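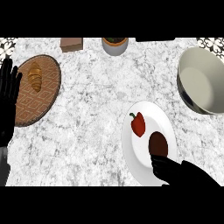
Chapter 6
Planning and Budgeting for a Two-Handed Work Cell

6.1 Scope of this chapter

Chapter 5 dealt with choosing a task. It is assumed from here on that the task is fixed and written down, and that the reader must now put a price on the equipment that will carry it out. The chapter covers purchase, installation and running costs over the planned life of the cell. Finance and leasing are left to Chapter 7.

The running case is Jangate, a catering kitchen that wishes to automate the plating of mixed cold items. The kitchen's planner, Ashley Marsden, drew up the first budget on 1 Feb 2020, and her figures are used throughout.

6.2 Start with the items, then the hands

The list of goods to be handled should be complete before any supplier is approached. A croissant has a ridged, layered surface and crushes easily. A red pepper is glossy and curved, with a stem that can foul a finger. A flat brown patty or biscuit on a plate leaves little height to grip, and the rim of the plate limits the angle of approach. Each item places its own demand on the hand, and the hardest item sets the specification – and usually the price.

Simulation is cheaper than hardware at this stage. A counter, a plate, a bowl and a pair of hands can be modelled and rearranged many times before an order is placed. The licence and the labour for this work belong in the budget as a separate line. Marsden allowed 60 hours.

6.3 Comparing quotations

Two quotations were obtained. Grarnex offered a complete cell, including arms, hands, controller and guarding. Plokitz offered arms and controller only, with hands to be bought from Cropper. The second quotation was lower on its face, but it left out mounting plates, cabling and the work of making the two systems communicate. Quotations must be brought to the same scope before they are compared.

Table 6.1 lists the cost headings used in the rest of the chapter:

Arms and controller
Hands and spare fingertips
Simulation licence and labour
Guarding and floor works
Installation and acceptance tests
Operator training
Maintenance, per 1000 hours of running

Spare fingertips are often missed. They wear faster than any other part of the cell, and in food work they may also have to be changed for cleaning. Jangate's first order, due for delivery in December, included none – the revised order is worked through in Section 6.4.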